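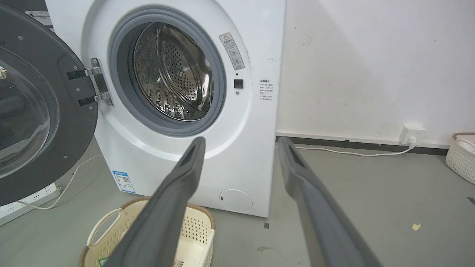 Learning to do less washing

2 Jun 2026

When we moved into the flat above the old chandler's in Noston, I was doing a wash nearly every day. I'd grown up in a house where anything that had been worn for an hour went straight in the basket, and I carried that on without ever asking why. Jumpers, jeans, the tea towel that had only been used to dry one mug (I know, I know).

It was my neighbour Karim Radwan who set me thinking. He came up to borrow our clothes horse, looked at the two already standing in the hallway and asked very kindly whether we were running a hotel. We had a good laugh and then a pot of tea, and he told me how his mother used to hang the family's woollens by an open window overnight and wash them a couple of times a winter, if that. I tried it with my big green cardigan that same evening, and I've hardly looked back!

So these days jumpers go on a hanger by the bathroom window. Jeans get folded over the back of the chair and worn again until they've earned their wash. I sponge off small marks with a damp flannel and a dab of plain soap, and I keep one hook on the bedroom door for things that are neither clean nor dirty, which has cleared the chair of shame entirely. Well, nearly. Shirts, socks, underthings and bedding get washed just as they always did, so please don't worry about sitting next to me on the bus.

The cardigan has stopped bobbling, and my black trousers are still black, and I have whole evenings when there's nothing dripping over the bath. I did the electricity sums in December and we'd saved £12 over the month, which I spent on a very nice loaf and some cheese.

I've still not worked out what to do about towels. My sister says every three days, my husband would happily leave it until they can stand up by themselves, and I'm somewhere in the middle. If you have a system, do tell me in the comments.

16 comments | 12 shares

Recent posts
The walk out to Murnis and back
Mending a pocket, badly
Soup for the end of the month

Contact | Back to top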